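Sasora Relay Set for sponsored rows

Two indoor rowers, one shared distance display and everything needed to run a fundraising row in a gym, school hall or parking lot

Shares: 193

The Sasora Relay Set is made for groups that want to row a long distance together and raise money while they do it. Two people row at the same time, and the display adds their meters into one running total that the room can see. When a rower gets off and the next one gets on, the total keeps going. There is no need to stop the count, write down a number and add it up later.

Corkico sells the set outright and also rents it by the weekend. The equipment is the same either way. Rental sets are checked over and have their handle grips replaced between bookings.

What comes in the set

Two Sasora air-resistance rowers. Each has a steel rail, a padded seat and a damper lever on the side of the fan housing. Foot straps adjust from child sizes up to large adult shoes.

One relay display on a folding stand. The digits are large enough to read from the back of a school gym. It shows the shared total, the time elapsed and the distance left to your target.

Two floor mats, two data cables and one spare, a power cord, a bottle of grip cleaner and a printed running sheet for the person in charge of changeovers.

Rowers and display are packed separately. The rowers split in the middle of the rail and stand on end, so a set fits in a minivan with the back seats folded. Allow two people for lifting the fan end.

Setting up

Put the mats down first and leave enough room behind each rail for someone to walk past. Join the two halves of each rower and push the locking pin through until it clicks. Run one cable from each rower to the display, then plug in the display. It finds both rowers when each handle is given a few pulls.

Set the target with the two buttons on the back. Hold both to clear the total. The clear function needs a long press, so a bump to the stand will not wipe your day's work.
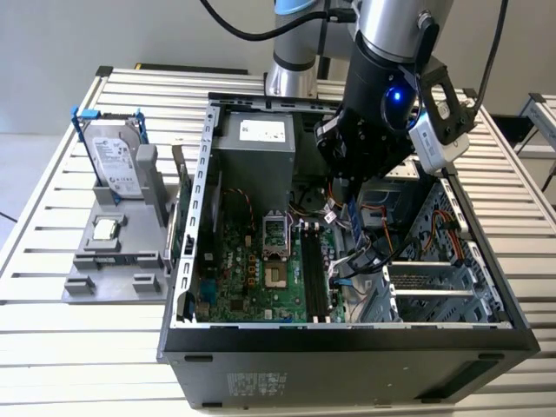 If the power goes out, the display keeps the last total in memory and comes back to it when the power returns. Meters rowed during the outage are not counted. Each rower has its own small battery monitor, so you can read those afterward and decide how you want to handle the missing distance. Most groups write it on the running sheet and add it by hand.

Planning the distance

The most common mistake is a target that is too big for the number of rowers. A fit adult who does not row often can usually hold a steady pace for a short turn and then drops off fast. Short turns with plenty of rest between them get more meters than long ones, and they keep people near the rowers where donors can see them.

For a first event we suggest 10 rowers, five per machine, with each person aiming for 3000 meters over the day in several turns. That gives a clear figure for each rower to take to sponsors. People who are used to endurance training can take on more, but set the public target so that it can be reached if one or two of them do not show up.

School groups should use the lowest damper settings. A high setting feels harder, but it doesn't make the display count any faster, and tired beginners tend to pull with their backs. Anyone with a heart condition or a recent injury should talk to a doctor before signing up.

Keep the changeover simple. The next rower stands beside the fan, the one finishing slides the seat forward and unstraps, and the handle goes back in its rest. Leaving the handle on the rail wears the chain and sooner or later someone steps on it.

Notes from a spring event

Modupe Fashola ran a row for her swim club in April with a rented set. Her comments, lightly shortened:

"We started at 7 in the morning and kept both machines going until the hall closed. The parents who said they would only watch all ended up rowing. I would bring more tape for the cables, and I would put the donation table next to the display and not by the door. Once we moved it, people stopped to look at the total and gave something while they were standing there. The seats got uncomfortable in the afternoon. A folded towel helped."

We have since added a seat pad to the accessories list. It fits both the current rower and the older one with the gray rail cap. 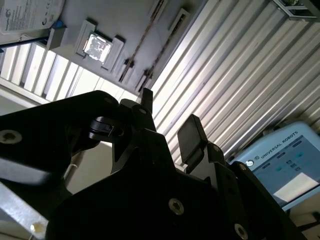 Black gripper, close up, with the ceiling behind it.

Accessories

Seat pad, sold singly. Washable cover.

Kumarasinghe handle, a wider grip with a slight bend at each end. Some rowers with sore wrists prefer it. It swaps onto the chain with the same clip as the standard handle.

Cable cover, in lengths that snap together. Recommended for any hall with foot traffic between the machines and the display.

Trivia card pack. Question cards to read out to the crowd during the slow middle hours, sorted by age group. Several clubs charge a small entry fee per round and put it toward the total.

Price and rental

Weekend rental is $193 per set, with pickup from our counter on Friday and return by the close of business Monday. Delivery is extra and depends on distance. A refundable deposit is taken on all rentals. Registered charities and schools may pay after the event — ask for the form when you book.

Purchase prices are given by quote, as they depend on how many accessories you want and whether you need a second display. Purchased sets carry a warranty of 2 years on the rail, fan and frame. Chains, seat rollers and handle grips wear with use and are not covered, but we keep them in stock and most can be changed with a hex key and a screwdriver.

Can more than two rowers be linked? Yes, with a second display. The two displays keep separate totals, so this works best for team against team.

Can it be used outdoors? Yes, in dry weather, on level ground and with the display in the shade. Sunlight makes the digits hard to read.

To book or ask for a quote, send your event location, the number of rowers and the weekend you have in mind. Spring weekends fill first.

This site uses cookies to remember your quote list. Accept | Settings

Contact | Rental terms | © Corkico. All rights reserved. | Back to top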